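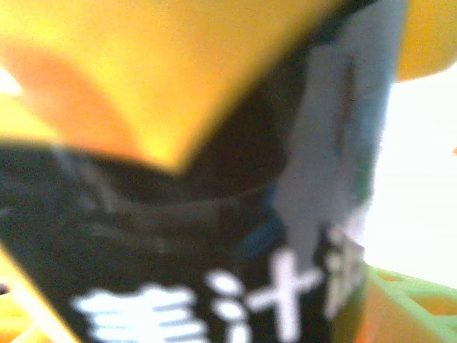

온통 노랑, 그리고 주황

11월의 월요일인데 기분은 완전히 주말이다! 드디어 유자청을 담갔다. 작년부터 벼르기만 하다가 올해는 진짜로 했다. 아침 일찍 시장에 가서 유자를 한 봉지 샀는데, 덤으로 2개를 더 얹어 주셔서 모두 12개. 버스 741번을 타고 오는 내내 봉지 사이로 향이 올라와서 혼자 실실 웃었다. 앞자리 아주머니가 돌아보시더니 향 좋다고, 씨는 꼭 다 빼라고 하셨다. 네, 알겠습니다!

근데 씨가 정말 많다. 이렇게 많을 줄은 몰랐다. 굵은소금으로 껍질을 문질러 씻고, 반으로 갈라 씨를 빼고, 껍질은 최대한 가늘게 채 썰었다. 처음엔 실처럼 곱게 썰겠다고 의욕이 넘쳤는데 뒤로 갈수록 점점 굵어졌다(뭐 어때, 씹는 맛이지). 설탕은 과육까지 합친 무게랑 똑같이 넣었다. 라디오를 틀어 놓고 썰다 보니 점심때를 훌쩍 넘겼고, 손끝에서는 아직도 유자 냄새가 난다. 이 냄새로 핸드크림을 만들면 바로 살 텐데.

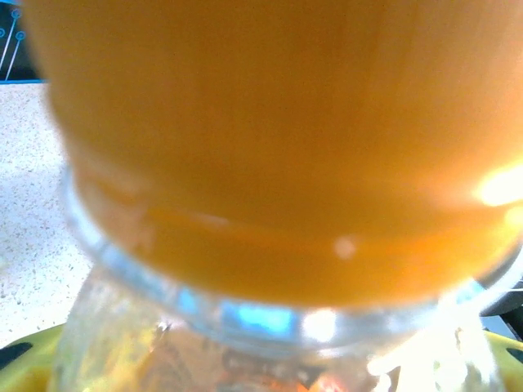 빛 받은 주황색, 따뜻해서 좋다

병은 역 앞 Canora에서 3000원 주고 산 걸 썼다. 끓는 물에 소독해서 바짝 말리고, 꾹꾹 눌러 담은 다음 맨 위를 설탕으로 두툼하게 덮었다. 뚜껑 닫을 때의 그 뿌듯함이란! 하루는 실온에 뒀다가 냉장고로 옮길 생각이다. 책에는 보름은 기다리라고 되어 있는데 과연 내가 참을 수 있을까. 벌써 숟가락을 들고 부엌을 두 번이나 왔다 갔다 했다.

남은 씨는 버리기 아까워서 소주에 담가 두었다. 스킨으로 쓴다는 말을 어디서 읽었는데 제대로 될지는 모르겠다. 그래도 재밌으니까 해 본다.

저녁은 대충 국수. 허리가 좀 뻐근하지만 다음 주엔 생강청도 해 보고 싶다. 생강이랑 대추 사기, 병 하나 더 사기, 그리고 칼 갈아 두기. 제일 급한 건 칼이다.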